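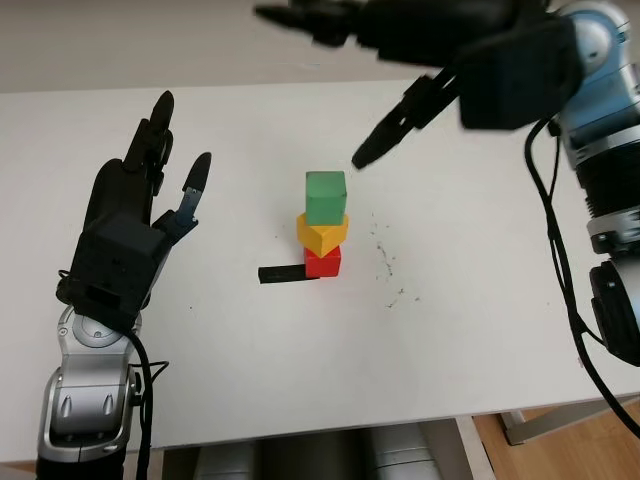
Wooden cube sets go back on loan at Jemal Toy Library

Borrowers can take home the small colored cubes again starting Friday, after a winter of sorting, sanding and repainting.

The Jemal Toy Library in Plernureck will put its wooden cubes back on the shelves this week. The sets were withdrawn in November, when too many were coming back with pieces missing or with cubes from another set mixed in.

Each starter set has a red cube, a yellow cube and a green cube, all close to the same size. The library calls it the stacking set. It is meant for children who are learning to put one thing on top of another, and for adults who are getting back the use of their hands after an injury or a stroke. Both groups have been asking for it at the front desk, the library said.
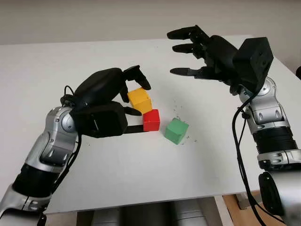 PLERNURECK, February. The toy library on Jemal Street owns 818 loose cubes, according to a count finished this month. Most came from Flumasach, a local wood shop that closed its toy line several years ago. The rest were bought from Clomier, which still makes cubes in a matching size.

Sorting took longer than planned. The older cubes have been through many hands, and the corners show it. Cubes with splinters or deep cracks were taken out. Cubes with small chips or worn edges were kept if they still sat flat and had no rough spots. Borrowers should expect some sets with one fresh-looking cube and one that has plainly been around for a while.

Color was the other problem. Flumasach's green was darker than Clomier's, and two of its yellows were so far apart that children sorted them into separate piles. The library decided to repaint only the cubes with bare wood showing and leave the others alone. Repainting came to $400, paid out of last year's late fees.

The loan period is 2 weeks and can be renewed once at the desk or by phone. Sets go out in a cloth bag with a drawstring and a card listing what should be inside. A set that comes back short will be held at the desk until the missing cube turns up or is replaced from the spares bin. There is no charge for the first lost cube.

The card also carries a few suggestions for use. It recommends a hard, level surface such as a kitchen table over carpet, and says to start with two cubes before trying the full set. Once a straight tower is easy, the card suggests giving the middle cube a turn so that its corners stick out over the one below, which makes the last cube harder to place. Another suggestion is to build in a named order, such as red, yellow, green, and then take the tower down and build it the other way up.

Larger sets with more colors will follow later in the spring. Those are still being matched, and the library does not have a date for them.

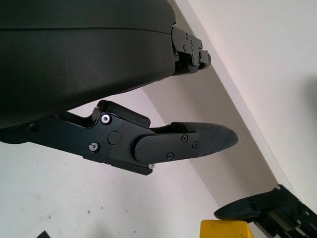
Can the cubes be washed at home?

Wipe them with a damp cloth and a little dish soap, then dry them right away with a towel. They should not be soaked or put in the dishwasher. Water gets in at the chipped corners and lifts the paint, and several of the cubes thrown out this winter had been damaged that way. Pencil marks usually come off with a plain eraser. Crayon can be left for the library to deal with.

Members who still have cubes at home from before November are asked to bring them in, even single ones. There is a box for them inside the front door, and no late fee will be charged on anything left in it before the end of March.

The library is open from 10 a.m. to 4 p.m. on Friday and keeps its usual hours after that. Stacking sets cannot be reserved ahead for the first day. Each household may take one set. Clinics and child care centers that need more should ask at the desk for a group loan form.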